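A Sunday at the Tindcombe Mill Open Day

By Kendra Morin
September
163 shares | 9 comments

I had been promising my aunt a trip to Tindcombe for longer than I care to admit, and when the open day came up I ran out of excuses. She grew up two valleys over and remembers the flour coming in cotton sacks that her mother turned into pillowcases afterward, and she told me all about those pillowcases on the drive up (the whole drive, bless her, including the part where I was trying to find the turnoff).

We got there just after ten and the parking field was already half full. They had strung bunting along the fence and somebody was frying onions, which I thought was awfully early until I smelled them up close and changed my mind. You sign in at a little table by the gate, they give you a paper wristband, and then you wait your turn for the mill itself. The stairs inside are narrow and steep and they only take small groups.

Our guide was Valter Godinho, and I could have listened to him all day. He started us at the bottom by the waterwheel, where you have to shout a little, and worked us up floor by floor to the grain bins under the roof. The stones are on the middle level. One pair was running for visitors and the other was lifted out so you could look at the grooves, which have to be recut by hand every so often with a thing like a small pickax. He let my aunt hold it. She said it weighed more than her cat.

What I hadn't understood before is how much of milling is listening. Valter can hear when the stones are set too close, and he can smell it too, a sort of toasty smell that is lovely in bread and terrible in a mill. He rubbed the meal between his thumb and finger the whole time he talked to us, and I don't believe he knew he was doing it.

After the tour you come out into the long barn, which was given over to tables and displays from all over the valley, and it was nice to wander through at our own speed with a cup of tea. My aunt found a chair and two women she went to school with, so I had a good half hour to myself.

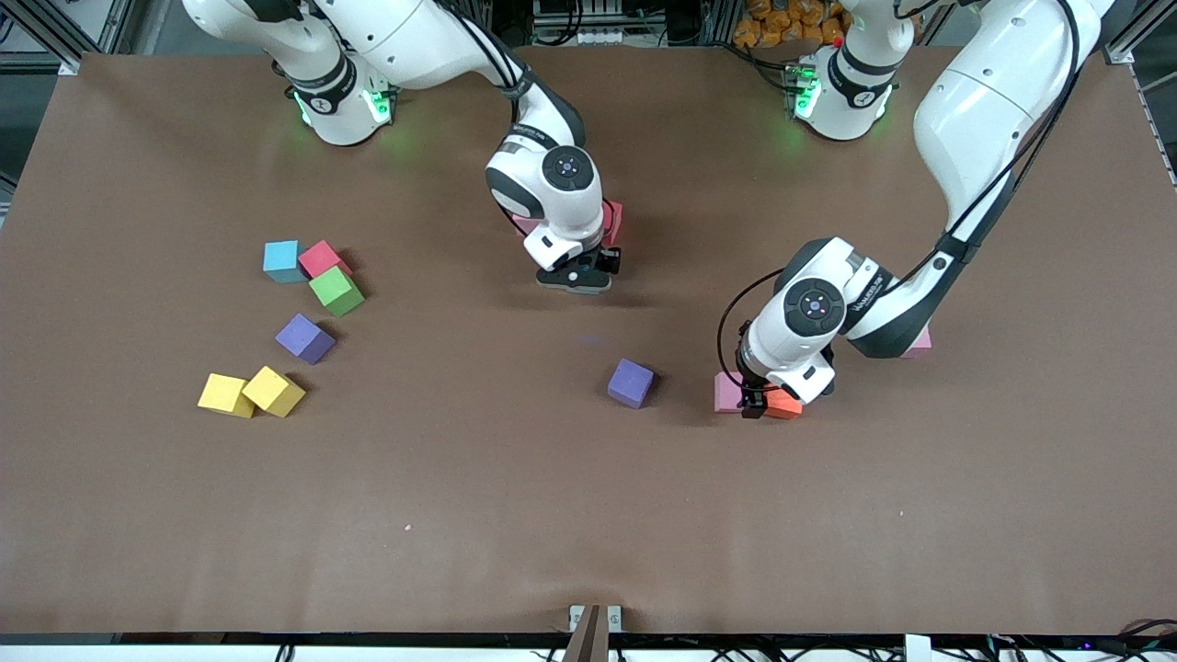

Mehrangiz Akbari told me over the tea urn that I should skip the white flour completely and take home the rye, and that I should let the dough sit overnight no matter what the bag said. She has been buying hers at Tindcombe for years and bakes on Sunday evenings so the house smells good going into the week. I did as I was told and bought 5 pounds of it, plus a smaller bag of the whole wheat because I am weak.

Lunch was soup and a roll, and the roll was the best thing I ate all month. Then we walked down the path to the mill pond, slowly, with plenty of stops. There were ducks, and a heron who didn't care for company. The sluice gate had been repainted a very handsome dark green, and my aunt, who remembers it as rust from top to bottom, stood and looked at it for quite a while.

If you go next year, wear flat shoes with some grip and bring cash, as the card reader by the flour counter had given up by noon. The last tour goes up at 2, and the line for it was long, so mornings are better. Dogs are fine outdoors but they can't go in the mill.

The rye is in the oven as I type this. I left it overnight, Mehrangiz, and it has risen beautifully on one side.

9 comments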